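Notes from the Trarkstead Neighbors' Newsletter
2/13/23

The snack shelf, and how it's been going

A good many of you have asked how the after-school snack shelf at the Gestden Street library is getting along, so I thought I'd give it most of the page this time and let the pothole news wait (there isn't much of it anyway, I'm sorry to say).

For those who are new to the street, the shelf began as a basket by the front desk. Kids come in at the end of the school day, some of them stay until closing, and it's a long stretch between lunch and supper when you're nine years old and working on fractions. The librarians were buying crackers out of their own pockets, and when word got out, people started dropping things off. The basket became a box, the box became two boxes, and last May we were given the low shelf by the radiator, which had been holding old phone books.

We moved everything off the radiator side before the weather turned, after the business with the chocolate. Snacks are now on the other side of the room, near the coat hooks, and it's much better over there. The kids can hang up a coat, pick something out, and be at a table in no time at all, and the crumbs stay mostly where the floor is easy to sweep. 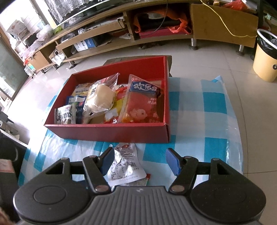 Now, about what to bring. The things that go fastest are small, wrapped and easy to open. Pretzels, rice crackers, fruit leather, little packs of seaweed, buns and soft rolls if they're individually wrapped. I'll admit I was doubtful about the seaweed, but it disappears before anything else, and I've had to start buying it for my own house. What doesn't go is anything that needs a spoon. We had a case of applesauce cups sitting there since the fall, and in the end I took them over to the senior lunch, where they were very welcome.

Please do look at the date on the package before you drop it off. I know how it is, you clear out the pantry and mean well, and I've done the same thing myself with a can of chestnuts that was older than my youngest. But the library has to throw out whatever is past its date, and it seems a shame to make the staff do the sorting on top of everything else.

A word on nuts, too. We have several children with allergies coming in regularly this year, so we're asking for nothing with peanuts or tree nuts on the label. If the label is in a language you don't read, and plenty of the best snacks come that way, just hand it to the desk and somebody will look it over. Between the staff and the parents we can get through quite a few languages, and the kids love being asked to translate.

Farina, the bakery at the bottom of the hill, has been sending up a bag of wrapped rolls at the end of the week, and I'd like to thank them properly in print. If you're in there for your bread, please say something nice. They also have the good poppy seed cake again.
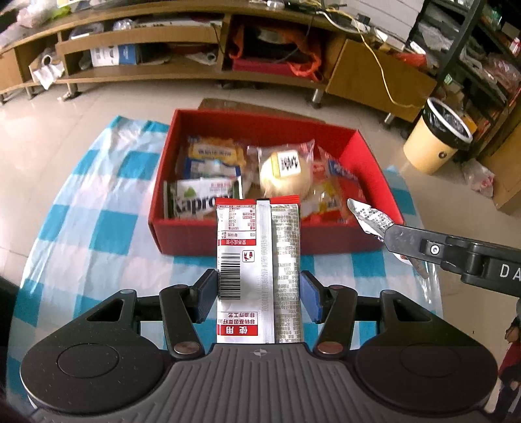

On the money side, the jar on the desk and the soup supper together brought in 293 dollars, which is more than I had dared to hope for on such an icy night. That should carry us well into spring. We'll spend it on the plain things that never seem to get donated – napkins, paper cups, a few more bins with lids that actually close. If anybody has lidded bins at home they're not using, I would much prefer those to buying new ones.

The Memgate end of the neighborhood has asked whether they might start a shelf of their own at the rec room, and I think it's a lovely idea. We had 11 people stay after the last meeting to talk it over, and I went home very cheered up. If you live down that way and could lend a hand on a weekday afternoon, put your name on the sheet by the library door. It only takes 10 minutes or so to tidy and refill, and you'll likely hear a knock-knock joke or two while you're at it.

Drop-offs are welcome whenever the library is open, except for the last hour of the day, when the desk is busy. Please don't leave food in the book return. It has happened three times now, and the last time it was string cheese.

Next month I'll have the seed swap details, and the potholes, if there's anything new to tell.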